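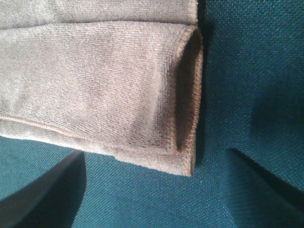

Sturdale laundry changes folding method for brushed fabrics

16 May 2023

The Sturdale linen and clothing service has changed the way it folds garments made from velour and other brushed-pile cloth. The new method applies to all items leaving the Trorilby finishing room and covers lounge trousers, long-sleeved tops and dressing gowns.

Under the previous method, sleeves and trouser legs were pressed flat and folded in three before stacking. A check of 1008 returned garments, carried out in October, recorded 144 with a visible crease line across the pile. Most of the marks were on pale colours, where crushed pile shows as a darker stripe. Steaming removed the lighter marks but left the heavier ones in place.

Sleeves and legs are now laid flat on a woven cloth with the pile brushed in one direction and folded once only. The open end is left unpressed, so that the cuff or hem keeps its rounded shape and the lining is not forced against the outer face. Seams are turned to lie along the lower part of the fold. Stacks are limited to 20 garments, with the heaviest at the bottom.

The woven cloth replaces the smooth table covering used until now. Brushed fabric tended to slide on the old surface during folding, which pulled the lower layer out of line and produced a second, slanting crease. The coarser weave holds the garment still without clamps or weights. It is washed separately from the garments to keep loose fibres off the pile.

Loose fibre at cut and folded edges remains a separate problem. Edges wear faster than flat areas and take on a fuzzy look after repeated washing. The service has lowered the drying temperature for velour and now dries these items inside out, but has not yet reported results for this part of the work.

A trial of the folding method at the Mornumden depot covered 1696 garments. Creasing fell enough for the steaming step to be dropped for all items except dressing gowns, whose thick collars still need finishing by hand. Folding time per garment was unchanged. Shelf space increased slightly because single-folded items are longer and stacks are lower.

The Jitaru depot will adopt the method once its shelving has been altered to take the longer fold. Until then, velour items from Jitaru will be sent to Trorilby for finishing, and customers on that route should allow one extra working day for return. Cotton and polyester items are not affected.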